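I have been putting off the block shelf since October, which is a silly thing to say about one shelf, but anybody who has lived with building toys for any length of time will know the feeling. You open the cupboard, you see what is in there, and you decide that the dishes need doing after all.

It wasn't always like this. When we moved into the apartment in Kitau we had one tin of blocks, a nice squat tin with a lid that stuck, and everything went back in it at bedtime without anyone having to be asked twice. Then came a birthday, and then a yard sale on our street (I blame the yard sale more than anything), and a very generous box from a neighbor who was clearing out, and before I knew it there were blocks in the tin, blocks in two shoeboxes, blocks in a salad bowl I had been looking for since spring, and a few mystery pieces living in the pocket of my winter coat.

So last week I made a big pot of coffee, put on the radio, and tipped the whole lot out on the living room rug. I don't recommend doing this in socks.

My first plan was to sort by color, the way you see it done in catalogs. It does look wonderful! I had a red pile and a yellow pile and a blue pile, and I stood there feeling very pleased with myself for as long as it took to drink half a cup. Then I tried to build something, just a little gate with a roof on it, and found I was digging through every single pile for pieces that fit together. A long yellow plank was underneath a heap of tiny yellow cubes. The arch I wanted was red, and so were dozens of other things. Color is lovely to look at, but when my hands go into a bin they want to know about size and shape.

The second plan was the one I should have started with. Big blocks in one bin, small blocks in another, sticks and rods in something tall, and a last bin for all the odd pieces that aren't really blocks but always end up in the building anyway. You know the ones. Brackets, corners, channels, the end of something that used to be a marble run. I nearly threw those out, and I am so glad I didn't, because they are what makes a small build interesting. A plain wall of blocks is a plain wall of blocks, but put one angled thing next to it and suddenly it's a bus stop, or a bench, or a place to park the boats.

I think this is why I like a build with just a few pieces in it. A big purple block makes a grand sort of base, the kind you can stand something on without holding your breath, and the little pieces get to show off.
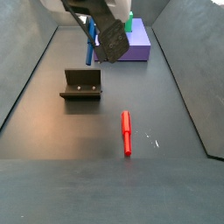 *Big purple block with the small green one on top, the blue stick to the left, and one of the L-shaped brackets.*

I have a real soft spot for that green against the purple. If you had asked me to choose colors for a living room I would never in my life have put those two together, and yet on a block I could look at them all day. It makes me want to go and paint a flowerpot.

Anyway, the bins. I had my heart set on a set of Fakodness stacking boxes, the ones with the deep front so you can reach in without taking the lid off, and I did go as far as measuring the shelf for them. They would have fit beautifully. They would also have cost more than most of the blocks, so I closed the catalog and went to see what I had in the hall closet. There were three Ezzat storage baskets in there holding nothing but other, smaller baskets (I'm not sure how that happens, but it happens in my house all the time), and those became big blocks, small blocks, and odd pieces. For the sticks I used a tall kitchen jar that had lost its lid. Sticks standing up in a jar are so much nicer to pick from than sticks lying in a heap, and it has the added charm of looking like an enormous jar of candy.

I did weaken and buy one thing, a roll of Trotano labels, because I had the idea of sticking a drawing on the front of each basket in place of a word. I am not much of an artist. The drawing for the odd pieces basket was meant to be a bracket and has so far been taken for a chair, a boot, and the letter L, and I suppose the letter L is fair enough.

A few small things I learned while I was down there on the rug, in case you have a shelf like mine waiting for you:

- Wash the blocks before you sort them, not after. I did it after, in the bathtub, and had to sort them all over again when they came out.
- Leave the baskets a bit empty. A basket packed to the brim is tidy for one evening, and then nothing will go back in.
- Keep a small dish for strays. Ours sits on the windowsill, and whatever turns up under the sofa goes in there until somebody has a minute.
- Put the heavy basket on the bottom shelf. My toe would like me to mention this one.

The shelf has held up rather well so far. The big block basket goes back the way it should nearly every evening, and the small block basket does too if there is a story promised at the end of it. The odd pieces wander. I found a corner piece in the bread box yesterday, sitting there next to the rolls as if it had been on the shopping list, and I just moved it to the dish on the windowsill with the others.

I still have the old tin, by the way. It's up on the top shelf with the lid that sticks, and it's empty for now. I was thinking of using it for the marbles, once I have the courage to look in the drawer where the marbles are. I'd also like to find a second tall jar before the holidays, as the first one is getting full, so if you have a good source for big jars with wide mouths, please leave me a note in the comments. With or without a lid is fine!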